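Buscar en el archivo
Escriba su búsqueda

Notas para la charla: por qué merece la pena ir a un pleno municipal
Bilal Sfeir

Saludar y entrar directo. Preguntar quién ha pisado un pleno este año (¡esperar a que levanten la mano!).

Contar lo de Lucero. La ordenanza de aparcamiento iba a salir sin debate y entraron 11 vecinos con el texto subrayado. El punto se aplazó y en mayo volvió con cuatro artículos cambiados, votado por gente de los dos grupos. Me sigue pareciendo una maravilla. 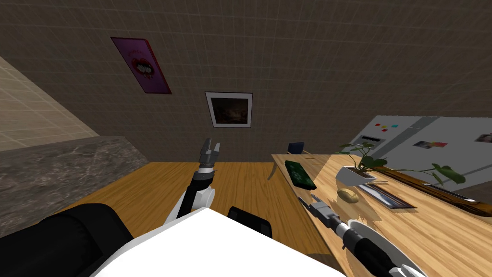
1. Leer el orden del día

Se publica antes de la sesión y casi siempre cabe en una hoja. Insistir en los anexos, que es donde están las partidas. En el de Gurmont aparecían 3.488 euros para señalización que ningún grupo había mencionado en campaña.

2. Hablar con los concejales de todos los grupos

También con los que no hemos votado, sobre todo con esos. Aquí bajar el ritmo y contar la reunión de Sivstead: dos portavoces que no se saludaban acabaron firmando juntos la enmienda del centro de día.
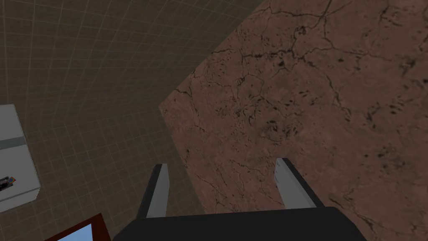

¿Puede intervenir un vecino en el pleno?

Depende del reglamento de cada ayuntamiento. En Prerel se pide turno por escrito en el registro y se habla al terminar la sesión, con cuatro minutos por persona.

Cerrar con la hoja de firmas para el turno de ruegos y pasar el bolígrafo a la primera fila.

Entradas recientes
Cómo leer un presupuesto municipal
Prerel: calendario de plenos
Lucero y la ordenanza de aparcamiento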